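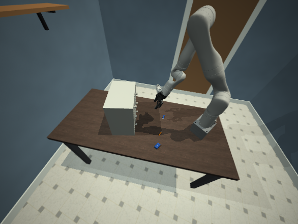

Packing and Kitchen Tips for a Week in a Rental Apartment

We spent a week in Cernemitz in March, in a self-catering place two streets behind the Trellia cable car, and cooked most nights. These are the things I wrote down for next time. They should work for any small vacation rental.

Before you leave home

Fill a small jar with salt and another with cooking oil. Rentals often have neither, and buying a full bottle of oil for a few dinners is a waste. Put each jar in its own zip bag and pack them in the middle of your clothes, lids up.

Take one sharp paring knife in your checked luggage. Wrap the blade in a folded dish towel and hold it with two rubber bands. The towel will get used too.

A flat silicone lid works as a pan cover, a microwave splash guard and a jar opener.

Bring 16 clothespins. They close chip bags, hold curtains together in the morning and hang up wet swimsuits on a balcony rail.

The first hour

Check the oven before you shop. Ours was marked in Celsius, and 160 is a slow oven, good for reheating bread or a casserole. Write the two or three temperatures you use most on a scrap of paper and tape it to the cupboard door.

Run the hot tap for a minute and rinse the pans you plan to use. Look under the sink for trash bags. If there is only one, put them first on the list.

Grocery stores in Cernemitz shut early on Sunday, so if that is your arrival day, stop on the way. The one by the Prutum bus stop had bread and eggs but not much else.

Food for a day out

Freeze a water bottle two-thirds full the night before and lay it flat in the bag against the sandwiches. Top it up with cold water when you leave.

Butter the bread right to the edges before adding tomato. It keeps the slice from going soggy by noon.

Hard-boiled eggs travel best unpeeled, in a mug with a paper towel stuffed on top. Bring a bag for the shells – there were no trash cans at the upper Trellia platform.

Wet shoes and other gear

Pull out the insoles and stuff the shoes with newspaper. Change the paper after 2 hours, then leave it overnight. Don't put shoes on a radiator, as the glue can let go.

For a damp rain jacket, shake it outside, hang it on a wide hanger and leave the zipper open. A bathroom fan left on for the evening dries it better than a closed closet.

Mud on pants brushes off more easily once it is dry. If a mark stays, use a little dish soap and cold water, and rinse twice.

The evening before checkout

Cook whatever is left. Ours was potatoes, half an onion and a piece of the smoked sausage from Cordeiro, fried together for 15 minutes with the lid on and a few more with it off.

Empty the fridge that night and leave out only what you need for breakfast. Wipe the shelves with warm water and a spoonful of vinegar – the rental's sponge is usually past it, so use a paper towel.

Check the freezer for your water bottle. I have left two behind so far.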